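List Home | Threads | Previous | Next | Search this list

Subject: Re: Kusdale library addition, shelving and the north windows
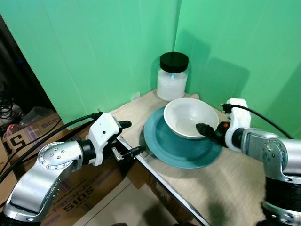

Glass jar with black lid, at the back of the small table

Hi all,

I walked through the Kusdale addition yesterday afternoon and I'm still buzzing, so forgive the length. The steel is up, the roof deck is on, and you can finally stand in the reading room and feel how big it is (bigger than it ever looked on the drawings!). At 3 p.m. the light was coming in under the eaves and reaching all the way to the back wall. I stood there far longer than I had planned to.

Going through the points from the earlier message:

> The drawings show 3497 square feet on the new level. Does that
> include the stair and the book lift, or is it reading room and
> stacks only?

It's everything inside the exterior walls on that level, stair and lift included. I had the same question and went back to the area schedule on the second sheet. The stair is counted once, on the upper level, so don't add it again when you total the two floors.

> I also see 144 seats. That seems like a lot once the shelving goes
> in. Are the window seats part of it?

Yes, they are, and so are the stools along the stair rail. I love those stools. The window seats run the full length of the north side in 8 bays, with a low bookcase built in under each one. The only spot that feels tight to me is by the column nearest the old building, where the shelving turns the corner. If one range there lost a section, a wheelchair or a book cart could make the turn without backing up, and I've marked that on my set.

> Has the glass for the north windows been settled? Last I heard it
> was between the Lustus units and something with a heavier frame.

Lustus, and I'm so glad. The frames are slim enough that the mullions line up with the edges of the bookcases, which was the whole idea back in the first sketches. The heavier frame would have pushed everything over and left an odd strip of drywall at each end. The sample is leaning against the wall in the site trailer if anybody wants a look. It has a slight green cast when you see it edge-on, but looking straight through I couldn't pick up any color at all.

> And is the old brick wall staying exposed? The note on the
> elevation says "patch and paint" and I hope that's a mistake.

It's a leftover note from the earlier scheme! The brick stays bare. Kasprzak has the masonry work and they've already cleaned a patch down low by the old side door. It came up a lovely soft orange with darker headers every few courses, and I had no idea there was a pattern under all that grime. They're repointing with a lime mix, so expect it to look blotchy until it cures. The three arched openings stay too, and the middle one becomes the way through from the old stacks.

A couple of other things I noticed while I was up there. The sprinkler main crosses right where the long pendant lights are supposed to hang, so either the lights shift toward the windows or the pipe moves up between the joists. I'd vote for the pipe. And the floor outlets are roughed in already, so anyone with strong feelings about where the big tables go should speak up before the topping slab, which is on the schedule for January.

If you want to see a finished room with the same kind of ceiling, the branch at Flemonholm has the wood slats with black felt behind them. Go when it's busy. Even with a story hour going at one end, you can hold a normal conversation at the other, and the slats don't look half as fussy as they do in the catalog.

I'm going back once the stair treads are in and will write again then. Send me anything you'd like me to look at and I'll bring the tape measure.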